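Notes for week 4, October. Bring these pages to the lab, the worksheet refers to them.

## Comparing two finger types on thin and flat objects

In the last lecture we compared grippers by their force and their opening. Today we compare them by the shape of the finger. The arm, the controller and the wrist camera stay the same for the whole session. Only the fingers change.

**Finger A (Bandberg).** Stiff, with a flat inside surface. It closes in parallel and does not change its shape.

**Finger B (Kurek).** Yellow, with rectangular pockets on the upper face. It has a slanted tip, and the question of the lab is how much this tip helps with objects that lie flat.

### Why cards are difficult

A payment card is less than one millimeter thick. When it lies on a hard surface, a finger coming from above has almost nothing to hold. Students often answer that we should close with more force. Please think about this before the lab: more force on the top of a card gives more friction with the table as well.

There are three usual methods:

1. Slide the card to an edge of the table and take it from the side.
2. Press on one end, so that the other end rises (works only with soft cards).
3. Take the container instead of the card.

For method 3 the wall of the container matters. If the front wall has a notch, there is less wall to hold at that place, and you must choose the grasp point on one side of it.

### Clear objects and the camera

Transparent walls disturb the image. The edge of a card can look double through them, and the bright corners are easily taken for real contours. Our detector from the Wullbridge exercise gave a wrong outline in 81 of 400 images, and most of the wrong ones had clear plastic in them. Glossy tiles add glare. Do not correct this with the exposure only; move the wrist a little and take a second image.

### Procedure

- Start with Finger A, then change to Finger B. Calibrate again after the change.
- Make the same grasps in the same order for both.
- Write "slip", "miss" or "hold" in the table. Please do not write "almost".
- Stop the arm before you put a hand on the tiles.

Reports go to Nikola Stępień before Sunday, 3 pages at most. The question about the Lirkodberg controller is optional.

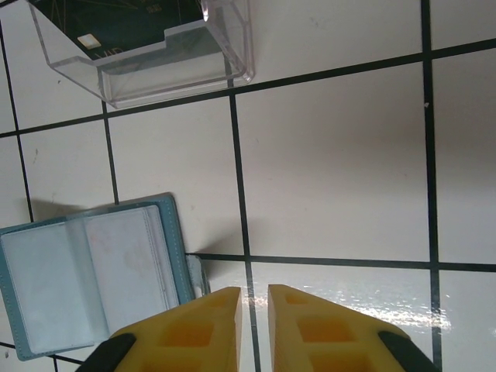 *Fig. 1. Wrist camera view with Finger B: open card holder next to the left finger, clear box with a dark green card farther away.*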